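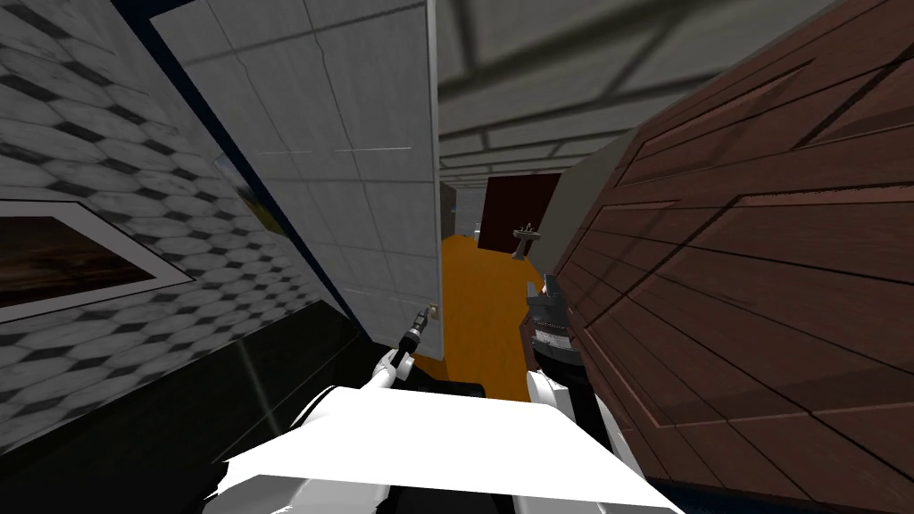

Minutes, door-opening method review, Larkport office, May

Present: Holger Fjeld (chair), Njål Nygård, the two of us from evaluation, Claseo on the line for items 1 to 3. Minutes by evaluation, so complaints about tone should come to me.

**1. Last minutes**

Agreed, with one change. Holger did not say the door results were "solved". He said they were "solved in simulation", and he wants that written down. Written down.

**2. Door opening with randomised surfaces**

Njål went through the method again for Claseo. The policy is trained only in simulation. Each episode gets its own mix of wall, floor, ceiling and door textures, and the lighting changes too. The idea is that a policy that has seen enough odd rooms will stop caring what a room looks like and attend to the knob and the edge of the door.

I asked how we know it attends to the knob. Njål said it succeeds, so it must. I said that is what we are supposed to be testing. A policy could learn that the knob is always at much the same height and a fixed distance from the door edge, reach there blind, and score well. Holger agreed this had not been ruled out. Njål thinks it unlikely but has no run that shows it.

Claseo asked how many different doors are in the training set. The answer is 5. There was a bit of a silence on the line. Njål said there are 1,000 texture combinations on top, and I said that five doors painted a thousand ways are still five doors. He doesn't accept that and asked for his view to be noted: appearance is where transfer fails most often, and shape comes later. Noted. I would like to see the evidence for "most often". 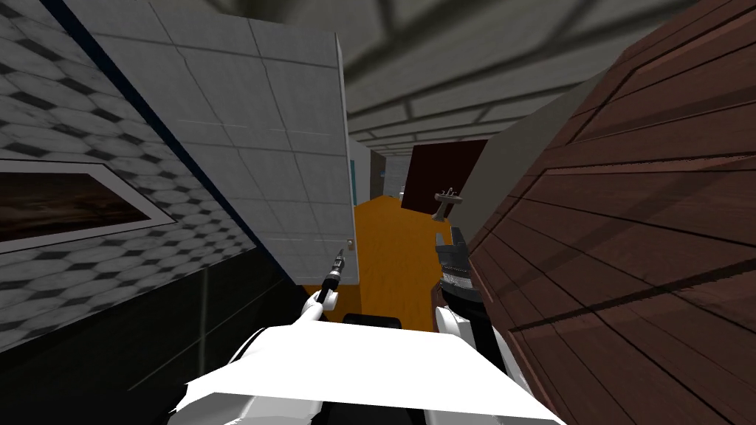 Holger raised the left and right arm question. The write-up says the robot uses "both arms in coordination". He has watched a fair number of rollouts and in many of them one arm does the work and the other is simply held up out of the way. Njål said keeping clear of a panel is also a behaviour. Holger said fine, then call it that. The wording will change to "one arm acts, the other avoids contact", unless somebody can produce a measure that says otherwise.

**3. Numbers in the draft report**

The success rate in the table is taken from the best of 4 training seeds. I objected, as I did last time. Either we give all four with the spread or we leave the table out. Njål pointed out that the Lindholm comparison method was also reported from its best seed. I said two poor tables don't make a good one. Holger came down on the side of giving all the seeds for both methods, which means rerunning the Lindholm baseline ourselves. Njål is not happy about the compute but will do it.

There was also some argument over what counts as a success. At present the episode counts if the door angle passes the threshold at any time, even if the robot then lets go and it swings back. Claseo said that on their side a door that shuts in the robot's face would be a failure. Agreed to report both versions side by side.

Claseo left the call after this item.

**4. Move to the real door**

Vosadum have offered their corridor for a trial. Holger is keen. I am not, not yet. We have no contact force limits from the simulator that I would trust on a real hinge, and the knob friction in the model was picked by hand. Njål said it was picked "sensibly". Asked for the source, he said he would look for it.

Holger's view is that a slow trial with the stop button in someone's hand would tell us more in a day than another month of plots. I can see the point. I still want the blind reach test done first, because if the policy fails it there is no sense carrying a robot down to Vosadum to find out the same thing with more bruises on the woodwork.

Left like this: blind reach test first, then Holger decides.

**5. Actions**

- Njål: blind reach test, knob position moved well outside the training range, camera input blanked in a second set
- Njål: rerun of the Lindholm baseline, all seeds
- Evaluation: second success measure, door still open at end of episode
- Evaluation: add 2 doors never used in training, with the handle side swapped on one
- Holger: reply to Vosadum, no date promised
- Holger: rewrite the paragraph on arm coordination

**6. Any other business**

Njål asked whether the title could keep the word "robust". Put off until the reruns are in.

Closed at 15:40.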